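Leave the bed alone

Mon 8 July

Quick one, train in 20 mins.

Every summer the same advice goes round. Strip the bedroom back. Low bed, no posts, nothing turned, nothing shiny, nothing brown. I read it again this morning in the Revmont catalogue and got cross enough to type this on my phone.

I think it's wrong. Mostly wrong.

A bed with proper posts does something for a room that a flat slab never will. You walk in and there's a thing there. Height. A bit of shadow. Somewhere for the eye to stop before it gets to the window. The turned ones most of all, all those knobs and grooves, reddish and glossy and completely out of fashion. White bedding against dark wood, and you can stop there. No cushions needed. Certainly not the nine Revmont wants to sell you.

Yes, they gather dust. Old sock, run it round the grooves, three minutes a post if you're fussy. I do mine when I change the sheets, and in February I didn't do them at all and we lived.

Yes, they're a pain to move. Ours went from Tadstead to Ham in a hired van and one post spent the journey between the seats. Still got the mark on my shin.

But look what people do instead. There's a saleroom out at Greltolside where these beds go for next to nothing, week after week. I saw one make £438 last time, with the rails, and the same money wouldn't get you the headboard on the slab in the catalogue. The slab is £1,610. Without a matress! Then in ten years it sags in the middle and goes to the tip, and the old one is still standing in somebody's spare room, a bit scratched, fine.

Small rooms, people say. You can't have posts in a small room. I've slept in a small room with posts for years and you get used to walking round them, same as you do with a wardrobe. Ceiling height is the only real question. Measure it frist, then go and buy

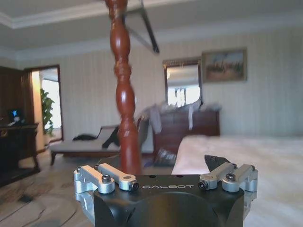
the biggest one that fits. Polish it twice a year if you must. And don't let anyone paint it grey.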